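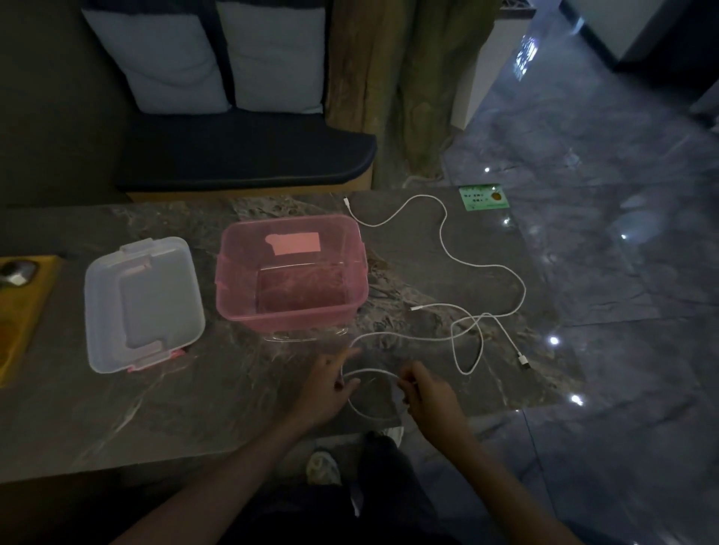 Kamarul Setiawan, chroniqueur vie pratique

Accueil Actualités Maison Quartiers Agenda Contact

Je dois vous parler des boîtes, parce que depuis mardi on ne me parle plus que de ça ! L'atelier de tri de la rue Fernetti a rouvert ses portes pour la saison, et cette fois le thème, c'est le câble. Le câble de chargeur, le câble d'écouteurs, celui de la vieille imprimante, bref tout ce qui dort au fond d'un tiroir en formant des nœuds. J'y suis allé avec un sac plein (un sac de courses, hein, pas un sachet) et je suis ressorti deux heures plus tard avec les mains fatiguées et un tiroir vivable.

Le principe est tout bête. On s'installe, on vide son sac, on démêle, on enroule et on range dans une boîte à couvercle avec une étiquette. Le modèle que j'ai eu devant moi est en plastique rose translucide, avec un couvercle transparent à clapets, et l'étiquette en papier rose se colle à l'intérieur, contre la paroi. Au début j'ai trouvé ça bizarre, une étiquette dedans. Et puis on m'a expliqué qu'elle se lit quand même à travers le plastique et qu'elle ne s'arrache pas quand on empile les boîtes dans un placard. Depuis, j'ai recollé toutes celles de ma cuisine de la même façon, farine comprise.

Le plus long, c'est le démêlage. Un long câble blanc de chargeur, USB-C au bout, ça paraît simple à ranger, et pourtant une fois étalé sur une table ça prend une place folle, ça fait des boucles partout et il y en a toujours une qui passe sous l'autre. La méthode enseignée à l'atelier : on pose tout à plat, on repère une extrémité, on la met loin devant soi et on remonte tranquillement vers l'autre, sans tirer. Surtout sans tirer ! J'ai tiré. J'ai recommencé.

Ensuite vient l'enroulage, et là il y a deux écoles. La première fait des tours larges, de la taille d'une assiette à dessert, posés dans la boîte sans serrer. La seconde enroule autour des doigts, en huit, et ferme avec une petite attache en tissu. J'ai essayé les deux et je préfère les tours larges, le câble garde moins de plis et on le ressort d'un geste. Ma voisine de table défendait le huit avec une énergie que je n'ai pas cherché à contrarier.

Côté organisation, c'est l'association Praver qui tient l'atelier, avec l'aide de la quincaillerie Rácz, qui fournit les boîtes à prix coûtant. Il y en a de 3 tailles. La petite suffit pour un chargeur et ses écouteurs, la moyenne avale les câbles d'un ordinateur, et la grande, je vous la déconseille, on finit par y jeter n'importe quoi (je parle d'expérience, j'ai retrouvé dans la mienne une ampoule et des piles). L'association dit avoir distribué plus de 3000 étiquettes depuis le lancement des ateliers, tous thèmes confondus. Les jouets et la couture avaient déjà bien marché l'an passé, paraît-il, mais le câble bat tout le monde.

Un mot sur ce qu'on ne garde pas. Les câbles abîmés, gaine fendue ou fiche tordue, vont dans un bac à l'entrée et partent ensuite à la déchetterie avec les petits appareils. Ceux qui fonctionnent mais dont on n'a plus l'usage sont proposés aux autres participants. J'en ai laissé quatre et j'en ai repris un, ce qui reste un bon score pour quelqu'un qui ne jette rien. Pensez à vérifier chez vous avant de venir, ça évite de trimballer des kilos pour rien, et notez au passage quel câble va avec quel appareil. Je ne l'avais pas fait et j'ai maintenant une boîte étiquetée « à voir ».

Les prochaines séances ont lieu pendant tout le mois de novembre, le mardi à partir de 18 heures, dans la salle du fond de l'espace Lenell. L'entrée est libre, les boîtes se paient sur place et mieux vaut arriver tôt, les tables se remplissent vite. Les enfants sont les bienvenus à partir du moment où ils savent faire une boucle. Apportez vos câbles dans un sac ouvert, pas dans un carton fermé au ruban adhésif comme le monsieur devant moi, on a attendu les ciseaux un bon moment. Si vous avez déjà des boîtes à la maison, elles font très bien l'affaire, il suffit de demander des étiquettes à l'accueil.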